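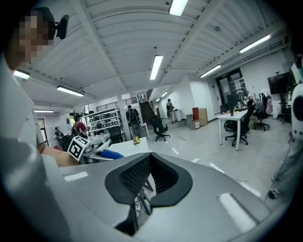

Most guides to collecting demonstrations with hand-held grippers tell you to record as much as you can, as fast as you can, and let the training sort it out. I don't buy it. I have thrown away too many hours of footage that way. What follows is the routine we use at Trostari, and it starts before anyone touches record. Look at the room first. In ours there are people walking through with backpacks, office chairs on a glossy floor, a screen on the wall and fluorescent lights overhead, and the small yellow object on the table is a very minor part of all that. A policy trained on these views may learn the object. It may also learn the ceiling.

What you need: two hand-held grippers, a square marker fixed to each, a table, one object, and a written sentence saying what counts as a finished task. If you can't write the sentence, stop there.

Step 1. Calibrate and check tracking

Wave each gripper slowly through the space you plan to work in and play the result back. Plain white walls and shiny floors can give poor tracking, whatever the software's green check mark says. Choi, our logging tool, will happily report a good session when the path has a jump in it. Plot the path and look.

Step 2. Agree on the start pose

Both hands begin away from the table, grippers open. Pause, then move. Without the pause you'll be guessing later where each example starts.

Step 3. Record a small batch

Do 4 takes and quit. Watch all of them at full length. Check that the object is in view when the fingers close and that the other gripper's marker can be read when the two hands work together. Tilt is the usual problem.

Step 4. Record the real batch

We do 60 takes per person per sitting. Past that, people get sloppy and start repeating one motion. Move the object between takes, and move it farther than feels needed.

Step 5. Throw things out

In November, Gervasio Zúñiga and I went through 187 takes by hand and dropped every one where the grasp was fumbled and then rescued. Pin-yu Hsueh argued for keeping the rescues, since a robot will fumble too. She may be right. We now save them in a separate folder called Rirkach and train with and without it.

Step 6. Test somewhere else

Take the trained policy to a different table under different lights. If you only test where you recorded, your success rate says very little. I'd ask the same of any number you read in somebody's demo video.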